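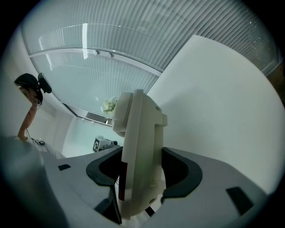

Transfer between clubs mid-season – does my son have to sit out?

Posted in Junior and Community Football, by rundgate_dad

My son is 14 and has played for Rundgate since under-8s. We moved house in June and the drive to training is now 90 minutes return, so we'd like to shift him to Polard for the rest of the season. Polard have a spot in their second team and the coach is happy to have him.

The registrar at Rundgate says he has to be deregistered first and that he may miss 2 matches while it goes through. The Polard registrar says he can play straight away. We've paid the full $310 in fees and I'd also like to know if we get any of that back. He has played nine games so far and has no suspensions or cards outstanding.

Has anyone done this recently?

3 replies

tarkness_registrar
I do registrations for a club in a different zone, so check your own association's rules, but ours work like this. The new club lodges the transfer request online and the old club has seven days to approve it or object. They can only object over unpaid fees or gear that hasn't been returned. He can't take the field until the status changes to Active, and if he plays before then Polard lose the points.

So both registrars could be right. If Rundgate approve it the same night, he misses nothing. If they leave it the full week, he'll miss one match, or two if there's a midweek catch-up round. Hand the playing strip back before you ask and get it in writing that it was received.

Look up the transfer cut-off as well. Ours is the end of July for juniors. After that you need an exemption, and moving house is normally accepted if you attach a lease or a power bill.

On the fees, the association and insurance portions stay paid and should carry over with him. The club portion is up to Rundgate. Halfway through the year I wouldn't expect much, but ask – some clubs do it pro rata.

Bạch
We did this last year with our daughter. Took four days. No refund from the old club, and the new one charged us a bit for socks and shorts.

leftbacklife
Just let him train with them in the meantime, no one checks. My cousin's club got fined $800 over something like this but I think that was seniors.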